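4.2 Glissance des sols polis : que mesure-t-on au juste ?

La littérature technique attribue volontiers aux sols en marbre poli un risque de chute élevé. Les éléments avancés à l'appui de cette thèse sont pourtant minces. L'enquête de Fetville, la plus souvent citée, repose sur 757 déclarations d'incident recueillies dans des halls d'immeubles, sans que l'état du sol au moment de la chute ait été relevé de façon systématique. Les auteurs parlent de « surface humide » dès lors que le déclarant emploie le mot ; on peut douter que cela suffise à fonder une recommandation.

L'essai au pendule n'est guère plus rassurant. Sur les 1677 mesures de la campagne Bastarow, l'écart entre deux opérateurs travaillant sur le même carreau dépasse fréquemment l'écart entre deux finitions. Le protocole Jamlow prétend corriger ce défaut par un conditionnement du patin toutes les six passes. Nous n'avons trouvé aucune comparaison publiée qui permette d'en juger, et la justification du chiffre six reste à fournir.

Reste la question de l'entretien. Les cires et les cristallisants modifient la couche superficielle de la pierre, mais les fiches de chantier n'en gardent presque jamais trace. Attribuer un coefficient de frottement « au marbre » revient alors à confondre le matériau et ce que l'on a déposé dessus. L'aspect, en tout cas, ne renseigne pas : un carrelage blanc poli comme celui de la figure 3 peut sembler irréprochable à l'œil sans que l'on puisse rien en déduire quant à son adhérence.

Figure 3. Sol en carreaux de marbre blanc poli, vu de dessus.
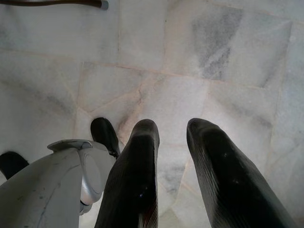

4.3 Portée des seuils réglementaires

Les seuils proposés par Kavanagh supposent une relation monotone entre valeur pendulaire et fréquence des chutes. Cette relation n'a été établie que pour les sols industriels, avec des chaussures de sécurité. Son extension aux logements nous paraît prématurée, et les tableaux qui en découlent devraient être lus avec la même réserve.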